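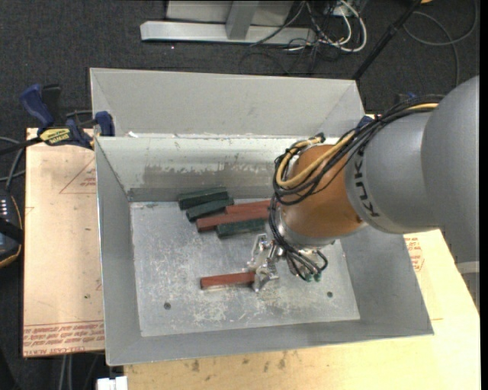
What do you use for painted wooden blocks that get handled all day?

An ordinary water-based paint, two thin coats, with a light sanding between them. Leave the blocks a full day before stacking or they stick to each other at the corners.

Blocks and Bins: a gallery from the Jalbridge workshop

Words by Lakshmi Reddy

We make plain rectangular blocks for sorting and stacking, and we keep a few old metal bins on the benches to put them in. The page has pictures of one bin and one set of blocks, with notes for anyone who has written in asking about sizes, colours and how we look after them. It was last updated on Friday, August 28, 2020.

The colours are dark green and a reddish brown. We had a blue as well but stopped doing it when the Wollard shop ran out of the tin we liked. Everett Okafor mixes the red himself and it comes out a bit browner some months than others, so if you are adding to a set you already own, send one block in and he will match it.

All the blocks are cut to the same pattern. The edges are taken off by hand with fine paper, the ends get an extra coat because they drink the paint, and then everything goes on a rack by the window. A batch is 27 blocks. That is what fits on the rack.

The bin is sheet metal with sloping sides, so whatever goes in ends up towards the middle of the floor. It came from a clearance at Branmont with two others the same. The floor is scuffed and has a whitish residue on it. A stiff brush shifts the loose stuff and we leave the scratches alone. There are two small round holes in the floor plate, handy when sweeping out sawdust.

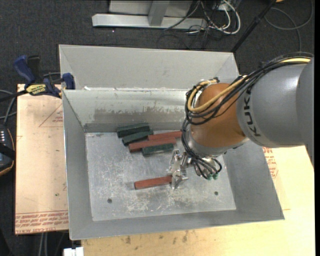 Green and red blocks in a pile below the divider, with one red block lying apart.

The divider runs across the upper part of the bin and leaves a narrower compartment at the back. Hiwot Tesfamariam keeps saying we should put offcuts in there. So far we have not.

Some notes on care, as these come up most often:

Wipe the blocks with a damp cloth and dry them straight away. Do not soak them.

Green shows dust sooner than red. Red shows knocks sooner than green.

Small chips can be touched up with a fine brush. We send a little pot of each colour with every order - please keep the lids on tight.

Bins are not for sale, sorry. Vasylyna Stasiv has the address of the people at Branmont if you want to ask them for one.

The next batch will be ready in September. Orders already placed go out first, then the waiting list.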